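Home Issues Authors Archive Contact
Shares 6 Comments 2

4.2 Where the medicine is kept

The first part of the interview asked each household to name the place where the daily medicine is kept. In total we received 1555 usable answers from the two towns, Endau and Stevby. The kitchen was named most often in both towns, and the bedroom came after it. The bathroom cabinet, which the older literature treats as the normal place, was named much less than we expected when we prepared the questionnaire in May.

We think that the difference has to do with routine. Many respondents told us that they take their tablets together with breakfast, and that they want to see the bottle while the coffee is being made. One woman in Stevby explained that a bottle behind a door "is a bottle I forget". Similar remarks were given in Endau, although there the older respondents mentioned the bedside table more often, mainly for medicine taken at night.

The type of container also had an influence. Respondents who used a weekly box, such as the Tonum box given out by pharmacies in Stevby, usually kept the box in sight and the original bottles somewhere else. This means that one household can have two storage places for the same medicine – a fact which our questionnaire did not handle well. In the coding we followed the Hämmerli scheme and counted only the place from which the last dose was taken. A reader who wants to compare our results with studies of reserve stock should keep this in mind.

Open surfaces were a separate code. A surface was coded as open if it had no door, drawer or lid and if other household things were also placed on it. Plants, keys, letters and chopping boards were the things most often mentioned as neighbors of the medicine.
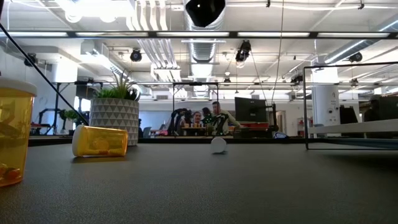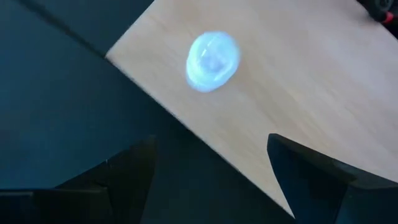 Figure 2. Open surfaces: amber pill bottles and a potted plant on a dark gray tabletop (first picture); a translucent object on a light-colored wooden board (second picture).

Households with small children answered differently. They named high shelves and locked boxes more often, and several of them said that they had moved the medicine after the child began to walk. Some moved it again later, when the child was around six years old, back to the kitchen. We did not ask about visiting grandchildren, and this is a weakness, as several older respondents brought up the subject without being asked. Their answers were written down by the interviewers but are not part of the coding in Table 2.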